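Monday, August 18, 2025
By Halima Koech

I got to Derkden Raceway way too early, because I always do, and Hamisi Kombo was already lying under his car with just his boots sticking out. "Hand me the half-inch," he said, before hello. So that was the start of our interview!

If you missed it, Kombo won the 70-lap late model feature at Derkden in July, his first win there in a car he put together himself. He started eighth, got shuffled back to twelfth when the leaders checked up on the opening lap, and then spent the rest of the night picking people off along the bottom. I was in the stands with a lap chart I gave up on by lap 20 (sorry, I got excited).

"I hated the car in hot laps," he told me once he'd rolled out and found a bucket to sit on. "Hated it. It was so tight I was turning the wheel and praying. We took a round out of the right rear, changed the left rear tire, and I figured, well, if it's bad, I'll load up and beat the traffic home."

It wasn't bad. By halfway he was fourth, and then came the long green run that I still think won him the race. The Mwakyusa cars up front were leaning on each other for the lead and using up their right rears, and Kombo just sat there behind them. I asked if he was saving his stuff on purpose.

"I'd love to say yes," he said, laughing. "I was saving it because I was scared of it. There's a hole going into three that'll throw you at the wall if you get greedy. I got greedy there last year and bent everything I owned."

That wreck cost him most of a season. He sold his old open trailer to pay for a front clip, and for a while he was driving somebody else's car at Tilo Speedway on Friday nights to keep his hand in. He doesn't love talking about that stretch. "I finished a lot of races. That's what I'll say about Tilo."

The winning pass came with six to go. He'd been showing his nose on the inside for three laps, and when the leader slid up off of two, Kombo was there and gone. He says he doesn't remember the last lap at all. What he does remember is that his radio quit, so he ran an extra lap at full speed after the checkered because he wasn't sure it was over!

The win moved him to third in the Trileo Late Model Series with 2,308 points, and yes, he knows the number, and yes, he pretended he didn't. There's a 110-lap race coming up to close out the season, and I asked him if the car can go that far on one set of tires.

"The car can. I'm the one I'm worried about," he said. "I'm going to have to drink some water and quit eating nachos at the driver's meeting."

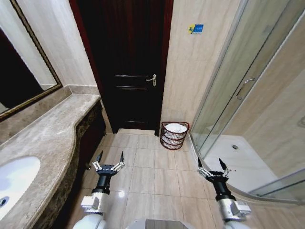 The tiled bathroom, with its dark door and glass shower.

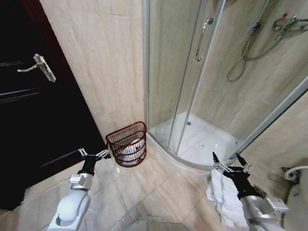

We talked a while longer about shocks, which I will spare you, and about whether he'd ever chase a bigger series. He's not sure. He has a day job he likes and a truck with a bad transmission, and the tow to some of those tracks is nine hours one way. "Ask me when the truck's fixed," he said.

Then he wanted the half-inch again, and I'd set it down someplace in the grass, so we both spent a good while looking for it.

Contact the editor | © 2025 All rights reserved | Back to top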